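Most offices and apartment hallways I walk into now have carpet tile on the floor. I think that is fine, and I think people who sneer at it are wrong. My complaint is with the way it gets bought.

I managed a 1932 building on the Pirno side of town for a long time. It had 1384 square yards of hallway and common room, and when I started, all of it was under broadloom. Broadloom looks good for the first few years. Then a pipe leaks on the third floor and you have to choose between living with a stain and replacing a whole run of it. We lived with the stain. Tenants walked past it every morning and drew their own conclusions about how the place was kept.

Tile fixes that. You lift the bad square and put down a new one. Kalliopi Koutsoukos, who ran our books, was against it until she priced one leak under each system. After that she wanted the stairs done too. 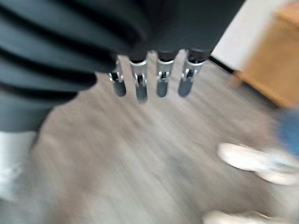
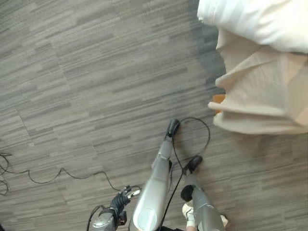
## Buy the spares first

A tile floor can only be repaired if you have tiles to repair it with. Makers drop colors all the time. Dye lots drift. A square bought five years later will show, even with the same name on the box. Streaky patterns in mixed grays hide a mismatch better than solid colors do, but they have limits.

Owners hear this and still cut the spares out of the order. Spares look like waste on paper. We were quoted for 100 extra and the owner, Charalambos Kourkoulas, wanted none. He was a fair man to work for and he was wrong about this. We settled on a few boxes. They were gone before the second May, and the line had been dropped by then.

I would like to see landlords treat spares as part of the floor. Put them on the same invoice, store them flat in a dry room, and write the lot number somewhere other than on the box. When the building is sold, they should go with it, the same as the keys.

## Glue

The other mistake is too much glue. Installers who learned on broadloom tend to spread it wall to wall out of habit. Then a tile comes up in pieces and takes an hour of scraping with it, and the main reason for buying tile is gone. Ask what adhesive is going down and whether it releases. If the installer can't say, get another quote.

Our installer, from Tsakiris, knew the answer and charged more than the other two. I would pay it again.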